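Furniture in the Small Room: Gallery

Welcome to the gallery of our small room. We are a hobby club in Gistov, and we meet for board games, sewing and repair of household things. In the past winter we changed a large part of the furniture, and several members asked how it was done. On this page I collect some notes about the folding table. The text is by me, Yi-chun Siu, and I ask your patience for my English.

The old table came from the school in Drundik. It served us 13 years and it was heavy, so two people had to carry it. When a joint became weak, we repaired it with glue, and in May it became weak again. After this we decided to look for a light plastic table which can be folded and put away after the meeting.

We compared tables in two shops. The first shop had only one size, too long for our wall. In the second shop, Huamán, we found the white folding table, and the seller let us try the legs before we paid. I recommend this to everybody, because legs are the part where cheap tables are different from good ones.

The best position for working on the legs is upside down. All the joints are then in front of you, and the ribs of the underside are easy to reach with a brush. Please put something soft under the table top, so that it does not get scratches from the floor. 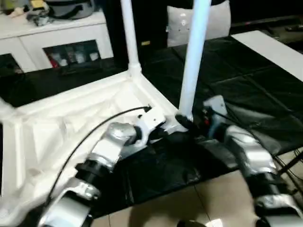
When you turn the table back on its feet, lift it from the long side and do not pull on the legs. Two persons do this comfortably. One person can do it also, but slowly, and with enough free space behind.

For cleaning we use warm water with a little dish soap. Dust stays between the ribs, and an old toothbrush is good for this. Do not use the rough side of the sponge on white plastic. I did this once on a garden chair, and the gray marks are still on it today.

The corners need a look 2 or 3 times in a year. Move every leg a little with the hand. If it feels loose, please write it in the notebook next to the door and take another table for that evening.

The long game evenings of the Ferkis group will continue as before, with the new table in the middle of the room. Members who want to borrow it for a family party can ask me. Please bring it back clean and folded.

Page updated January 12, 2025.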